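Print | E-mail
Jul 2, 2023 | By the Wavcombe documentation team
34 shares | 11 comments

Wavcombe Two-Arm Station – Set-up and Operation

Section 6. Showing the task

This section covers recording a task by remote control (6.2 to 6.4) and by hand guiding (6.5). The station must already be leveled, wired and calibrated as described in Sections 3 to 5. The example used throughout is the rack and basket task: the operator handles the rack with the grippers, then places baskets on its top in a single column.

6.1 Before you start

1. Clear the floor on both sides of the table as far as the arms can reach with the elbows out. The elbows travel outside the table edge and over the floor.

2. Switch on the control cabinet and wait for both arms to report READY. This can take a minute after a cold start.

3. Open the Wavcombe recorder and connect to the station. The default port is 1449. If another program is using it, change the port under Station > Network and restart the recorder.

4. Load the task file, or choose New Task and type a name. Use the same name every time. The recorder treats "Rack baskets" and "rack_baskets" as two tasks and will not merge them for you.

5. Check that every camera in the list shows a live view. A gray tile means the camera is connected but not sending.

CAUTION: Keep hands, hair and sleeves away from the arms whenever the status bar is green. Both arms may move at once, even if you are only holding one control handle.

6.2 Taking control of the arms

1. Sit or stand where you can see the table directly. Do not drive the arms from the screen alone.

2. Hold the Mészáros handles in the rest position, triggers released. The recorder compares the handle pose with the arm pose and shows the difference for each joint.

3. Move the handles until all the bars are inside the marked zone, then press the left pedal. The arms will close the remaining gap slowly and the status bar turns green.

4. Open and close each gripper once. If a gripper closes when you release the trigger, the trigger direction is reversed. Correct it under Handles > Invert.

5. Make a few slow moves without touching anything on the table. Left hand drives left arm, right hand drives right arm, as seen from the operator's side.

NOTE: If an arm shakes when held still, lower the follow gain one step and try again. Do not lower it more than three steps. An arm that is too soft will lag behind the handle and the recording will be hard to use.

6.3 Holding flat parts

Flat parts are the most common cause of bad recordings on this station. The fingers are long and narrow, and a board can turn between them if it is gripped too close to one end.

1. Bring the gripper in with the fingers open and the gap lined up with the thickness of the part.

2. Move forward until the part is well inside the fingertips. Close the trigger slowly and stop when the force bar reaches yellow.

3. Lift a little and pause. If the part turns, put it down and take a new grip.

4. Watch the wrist view as you move. A board held at an angle can cover much of that camera's picture, and the baskets you are working toward may be partly hidden behind it.

5. Carry the part at a steady speed. Do not swing it over the baskets if there is a clear way past them. 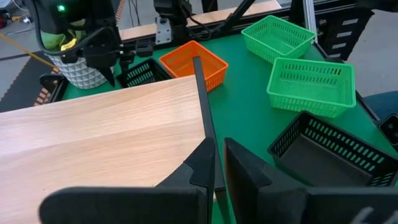 Aleksandra Żak: We had a lot of trouble with step 3 until we made the pause longer. Our operators were lifting and moving off in one go, and the policy learned to do the same, only faster. After we asked for a full second of stillness the drops mostly went away. Could the manual give a time for it?

Reply from the documentation team: Yes. Please read step 3 as "pause for one full second." It will be changed in the next printed edition. A pause much longer than that is not helpful, as the trained arm may stop there and wait.

6.4 Recording an episode

An episode is one complete run of the task, from the start pose back to the start pose.

1. Put the objects in their start positions. Vary these a little between episodes. Small changes in position and angle are enough – there is no need to move everything.

2. Return both arms to the start pose with the fingers slightly open.

3. Press the right pedal once. A short tone sounds and the red dot appears in the recorder.

4. Do the task at an even pace. For the rack and basket task, finish with the rack before you pick up the first basket.

5. Take each basket by its rim or a side wall, lower it onto the rack, and open the fingers fully before backing away. Place the far basket first and work toward the front. If you start at the front, the forearm has to pass over baskets that are already in place.

6. Back both grippers off to the sides and hold them clear of the rack, fingers open and pointing in.

7. Press the right pedal again to stop. Two short tones sound.

8. Choose Keep or Discard. If you do not choose, the episode is saved as Unsorted and will be left out of training.

Baskets do not have to be perfectly square to each other. A basket that has turned slightly but sits flat on the rack is a good result and should be kept. Discard the episode if a basket is hanging over the side or if one was pushed into place by the elbow or forearm. 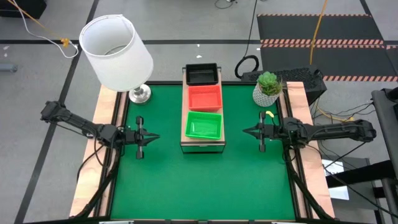

Other items may stay on the table during recording as long as the arms can clear them. If you leave them in for some episodes, mix those episodes in with the rest. A whole day recorded with one background and the next day with another tends to give uneven results.

A mistake that you correct within the same episode can be kept. Tag it RECOVERY. Do not tag an episode this way if you touched an object with your own hand.

CAUTION: Never reach in to straighten an object while the red dot is showing. Stop the episode, press the left pedal to release the arms, and wait for the status bar to turn white.

How many episodes you need depends on the task. The sample set supplied with the station holds 226 episodes of the rack and basket task and can be used as a guide to pace and style. Open it under Help > Sample Data.

6.5 Hand guiding

Hand guiding is meant for short moves and for setting fixed poses, such as the start pose. It is not recommended for the full task. Your arms and body will appear in the camera views, and two arms cannot easily be guided by one person.

1. Release the arms with the left pedal.

2. Support the forearm with one hand before you press the guide button. The arm will sink slightly when the brakes let go.

3. Move the arm by the forearm and the wrist housing. Do not pull on the fingers or on the cables.

4. Check that the cable loop under the arm hangs free through the whole move.

5. Press Save Pose, then let go of the guide button while still supporting the arm.

NOTE: Stations fitted with the older Trarkov wrist have no guide button. Use Arms > Free Joint and free one joint at a time.

6.6 Checking the recording

1. Play back at least the first episode of each session before recording more.

2. Look for missing video, a frozen wrist view, or a gripper trace that stays flat. A flat gripper trace usually means the trigger cable has come loose at the handle.

3. Check that the episode starts and ends in the start pose. Use Trim to remove idle time from either end.

4. Export in Ziltau format if the data will be trained on another machine. Export copies the files and leaves the originals in place.

If playback shows the arms moving before the video does, the camera clock is out of step. Run the clock check in Section 5.4 and record the session again. Episodes already saved with this fault cannot be repaired in the recorder.

Next: Section 7. Training and first run
Print | E-mail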